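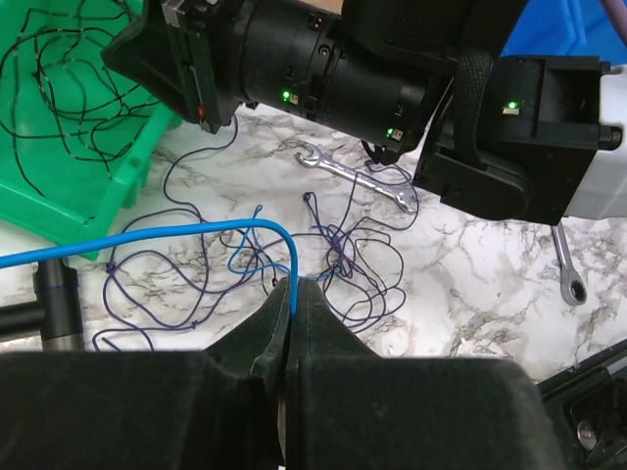

*Photo: Ximena Villalobos, CC BY 4.0*

Hi! So this folder is my attempt at a sensible set of notes and pictures on sorting out loose wire and cable. It started as a text file I kept for myself, then Milovan Nikolovski asked for a copy, then Despina Pîrvu wanted it with a proper licence, and now it has a README (and a name, Kiltgate, after the road I live on).

## What's in it

- `photos/` – 400 pictures of wires on worktops, in bins, in hands, in knots
- `notes.csv` – one row per picture, 1,112 labels altogether
- `colours.md` – my colour names, which you may well disagree with!

The picture at the top is a good one for the kind of thing I mean. There's a bright blue wire lying across a marble surface, with a thinner, lighter-blue strand looping about beside it and getting mixed up with some purple ones. Then there's the green plastic bin with thin black wires draped over it. In `notes.csv` I'd put that down as `mixed`, with `blue`, `light-blue`, `purple` and `black` in the colour column.

## How I sort

I go by colour first and thickness second. Teodoro Medrano does it the other way round and we've argued about it since May, so there's a `thickness` column for people who side with him. It's blank for 19 pictures where I couldn't decide.

Black wire is the worst. It all looks the same once it's in a heap, and I still haven't found a good way of labelling where one loop stops and the next one begins. For now it's just `tangle`, with no count.

Things I do when I'm untangling:

1. Find a loose end and hold on to it.
2. Open the loops up wide before pulling anything.
3. Coil each piece as it comes free, and put a twist of paper round it.

## Known problems

- `light-blue` and `blue` are swapped in a few of the older rows. I'm working through them.
- Roughly 100 pictures have no surface noted.
- Uriel Villaseñor spotted two duplicates, which I haven't taken out yet.

## Licence

CC BY 4.0 for the pictures, and do what you like with the notes. If you spot a wrong label, open an issue with the row number and I'll have a look.

Last tidied 17 Aug 2026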